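Home & Repair Help > Walls and Ceilings

Long diagonal line in painted drywall – crack or seam, and what do I fill it with?

Asked by Santeri Laaksonen
Tags: drywall, cracks, painting, joint compound

We bought a one-story house last fall and I am working through the rooms one at a time. The back room has light gray walls in flat latex. On the long wall there is a hairline that starts near the top corner of the window and runs up at an angle toward the ceiling. It is 17 inches long. I can catch it with a fingernail but I can't get the nail into it.

I filled it in March with lightweight spackle out of a small tub, sanded it, primed the spot and painted. It looked fine for a few weeks. Then the line came back in the same place, a little shorter than before, and the patch around it now shows as a dull area when the sun comes in from the side.

The house is on a slab. The walls are half-inch drywall on wood studs as far as I can tell. The previous owner left a folder with a receipt from Baláž, the drywall people who did that side of the house, but it only says "hang and finish" and the price. The doors in that room open and close without rubbing.

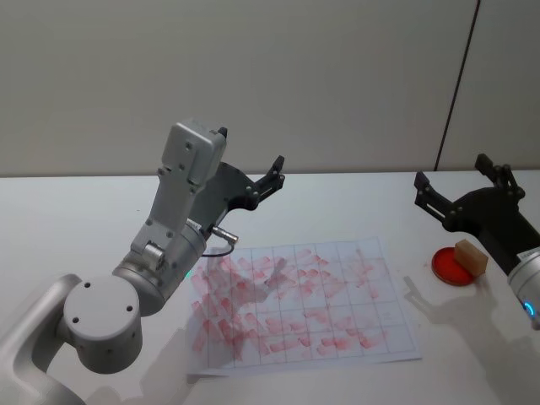
I have a roll of paper tape, a roll of the self-stick mesh, a 6-inch knife and most of a bucket of premixed all-purpose compound. I don't own a wide knife but I can buy one. I would like to do this one more time and have it stay done.

What should I be filling it with, and do I have to tape something this thin?

2 answers

Answer from Zuzana Doležal (accepted)

You have to tape it. Spackle on its own has no strength across a gap. The corner of a window is where a wall moves most, and it will open the same line every time the seasons change. What you have is a very ordinary crack and it is not a sign of anything serious at that width. If it gets wide enough to take a coin, or one side stands out farther than the other, get somebody in to look at the framing.

Take the old spackle out first. Run a utility knife down both sides of the line at an angle so you end up with a shallow V, then scrape off whatever is loose. Cut back any torn paper until you reach paper that is stuck down. If you see brown fuzzy paper, seal it with a drywall primer and let that dry, or it will bubble under the mud.

For the first coat I would not use the premixed. Get a small bag of setting-type compound, the powder you mix with water. I use Voser 20, where the number is the working time in minutes. If you are slow, buy a longer one. Mix it to about the thickness of peanut butter, press it into the V, and bed your paper tape over it while it is wet. Pull the knife along the tape firmly so the extra comes out from the edges. Paper, please. Mesh is okay with setting compound but it sits up higher and on a flat wall you will be feathering it forever.

Run the tape 2 inches past each end of the crack. People stop right where the line stops and then it walks out the end.

Once that is hard, use your premixed for the next coats. Get a 10 or 12 inch knife for these. Each coat goes wider than the last and each one is thin. Let it dry all the way, which in a closed-up room can mean overnight. Sand lightly with 150 grit on a pole or a block.

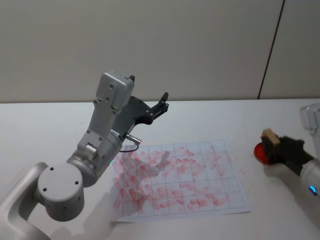 Can I paint right after sanding?

Wipe the dust off with a damp sponge, let the wall dry, and put on a coat of primer first. Bare compound soaks up paint faster than the painted wall around it, and that is where a lot of dull patches come from. Yours was primed, so I would suspect the finish coat. If you dabbed it on with a brush over a wall that was rolled, the texture is different and side light picks it up. Roll the primer and roll the paint, and do the whole wall corner to corner.

Also check that the can is the same sheen. "Flat" and "matte" from two makers are not always the same thing. 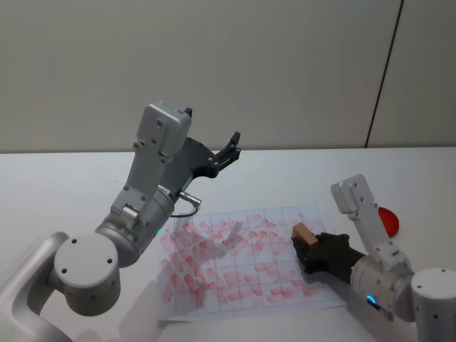
Before you cut anything, work out if it is a crack or a joint. Cracks tend to wander a little and joints run straight, because they follow the edge of a board. Most joints are level or plumb, but you do get slanted ones where somebody pieced in a scrap or hung board under a slope. The plain light gray wall in the last photo has a thin dark seam running on a diagonal from the top down to the back edge of the table, and from a photo I would not say what is behind a line like that. Tap along both sides with a knuckle and hold a long straightedge across it. If one side rocks, the board is loose, and you want a few screws into the studs before any tape goes on. Set them just under the paper without breaking it.

Answer from user plasterdad7

Skip all that and use paintable caulk. I did my hallway with Stomeo acrylic, ran a bead, wiped it with a wet finger and painted the same afternoon. It stretches so it can't crack. That was two years ago.

Comments on this answer

Zuzana Doležal: Caulk is fine where the wall meets trim. In the middle of a wall it can't be sanded, and it usually flashes through flat paint.

plasterdad7: I can see it if I look for it. I don't look for it.

Santeri Laaksonen: Thanks both. I tapped along it and nothing rocks, and it does wander, so I am calling it a crack. The store here had Banda setting compound in a 45 minute and no Voser. Any reason not to use that?

Zuzana Doležal: None. 45 is easier for a first try. Clean the pan before it goes off, and don't rinse it down the sink.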